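3.2 Coverage of family posts

We coded 3000 celebrity news items from two gossip sites, Asby and Wistard, all published in February. Items that quoted a star's own social media post were put in one group, and items that relied on unnamed sources in another.

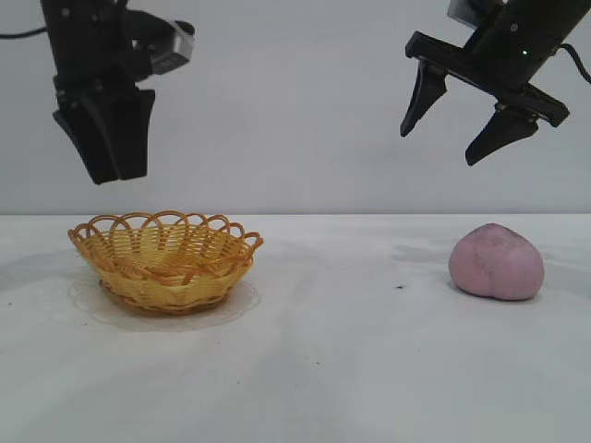
Krūmiņa and Gallagher each read the full set. They disagreed on 13 items – mostly reports of break-ups where a relative had posted first – and settled these by discussion.
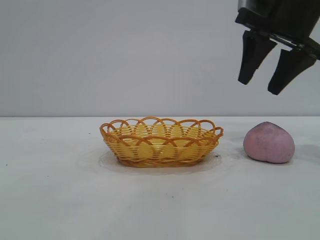 Wistard named the original post more often than Asby did. Both sites tended to drop the source once a story was more than five days old. Figure 2 gives the split by site.

Figure 2. Items quoting a post, by site.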